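How to encrypt a mailbox for people who would rather not

Encrypting your email takes an evening, most of it spent thinking of a passphrase. I've set it up for half the office at Bristwood and the questions are always the same, so they now live on this page and I can go home on time.

You need an email program that can handle keys, the encryption software itself, and one other person willing to do the same. The last item is the hard one to find. I used Haris Mladenović, who owed me a favour.

Making your keys

Start the key program and choose to make a new pair. It'll ask for your name and email address. Use the address you really write from, spelled correctly. Edin Leka didn't, and spent a week as a person called Edni.

You'll get two keys. The public one goes to anybody who wants it. The private one stays with you, and if you ever find yourself attaching it to a message, stop and have a biscuit.

Then comes the passphrase. Mine has 18 characters, which felt heroic when I chose it and feels less so before breakfast. Pick several words that don't belong together and leave out your cat. A line from a song everybody knows is a poor choice, even if you swap an o for a nought. 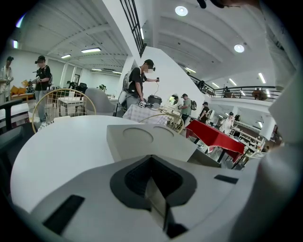
Photo: Ornella Messina

Swapping keys

Export your public key. It comes out as a block of gibberish with a header and a footer. Keep both of those, or the other end will refuse it without saying why. Paste it into an ordinary message and send it off.

When your friend's key arrives, import it, then check the fingerprint. Ring them up and read it aloud in small groups. It feels like a bad spy film and you'll both giggle. Do it anyway. An email saying "yes, that's my key" could have come from whoever swapped the key in the first place.

If it matches, mark the key as trusted. Some programs offer several levels of trust, named by somebody with a gift for vagueness. For a friend whose voice you know, full trust will do.

Your first message

Write something dull, tick the encrypt box and send. The subject line is not encrypted. I'll say that again for Stavros Omerović, who put the whole message in the subject and "see above" in the body.

Your program may also need telling to encrypt sent mail to your own key. Without that setting you can't read what you wrote yourself. I have 11 messages like this — no great loss to literature.

If it goes wrong

"No public key found" usually means the address on the key and the address you're writing to don't match. Check for capitals, hyphens and old jobs.

"Bad passphrase" means bad passphrase. Look at caps lock.

Backups

Copy the private key to a floppy disk and put it somewhere that isn't next to the computer. Make a revocation certificate while you're at it and store that separately. It lets you cancel the key if the machine is stolen or you forget the passphrase, and you can't make one afterwards without the key and passphrase you've just lost.

Last changed 18 July 2000. Hanna Szewczyk has the notes for older machines.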